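Okay, so thanks for having me, and thank you Bernadette Ruiz-Ortega for the intro. I'm going to talk for 45 minutes and then we'll do questions. Slow down here. Drink water.

My subject is small countries and how they pick their friends. I spent a good part of my working life in foreign ministries (mostly waiting in hallways, if you want the truth) and the big thing I took home is that small states have more room to move than people give them credit for. They just use it quietly.

Start with votes. Every member of the General Assembly gets one, whatever its size. A country with fewer people than this town casts the same vote as a giant, and the giant has to come and ask for it. I love that! Ask the room: who here has ever been courted for a vote? Wait for hands.

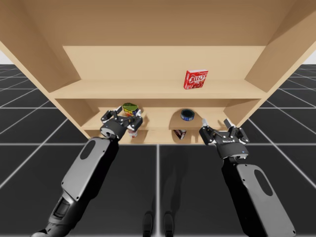 Then there's the neighbor problem. You can choose your allies but you're stuck with your borders. If the big country next door buys most of what you grow and sells you most of your gas, every speech you give gets read twice over there. My old colleague Everett Baptiste used to draft two versions of everything, one for home and one for next door, and spend the whole night making them the same length.

Tell the fisheries story. Keep it short this time. We had 51 pages of draft agreement, and the whole thing was stuck on the word "shall." Their side wanted "should." We broke for coffee at four in the afternoon and came back with "will," and everybody could live with it. I still don't know what the lawyers thought the difference was. 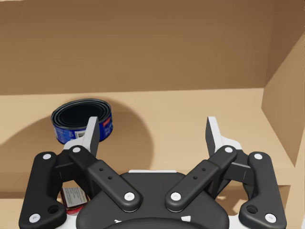

Next, neutrality. People hear that word and picture a country sitting on its hands. Being neutral is a lot of work — you need an army that makes the claim believable, you need both sides to accept it, and you have to keep explaining yourself every time there's a crisis. Some countries have held on to it for generations. Others had it taken away in a weekend. Mention Belgium in 1914, then move on or we'll be here until dinner.

Last part is alliances. Joining one gets you protection and a seat at the table, and it also gets you other people's quarrels. Valquíria Miranda and I disagree about this every time we're on a panel together. She thinks a small member mostly follows along. I think in any group that decides by consensus, the smallest member can slow things down a great deal, and the others know it.

Questions people usually ask, so I'm ready:

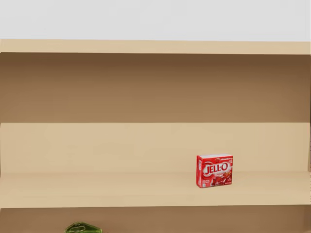
Can a small country leave an alliance once it has joined?

Most treaties have an exit clause, usually with a notice period, so on paper it's simple enough. The hard part is what comes with it — shared bases, training, equipment that only works with your partners' equipment. Unwinding all that takes years.

If Barrett Calloway asks about sanctions, say they bite harder on a small economy and point him to the handout. Thank the hosts. Leave the last slide up for people who want the reading list.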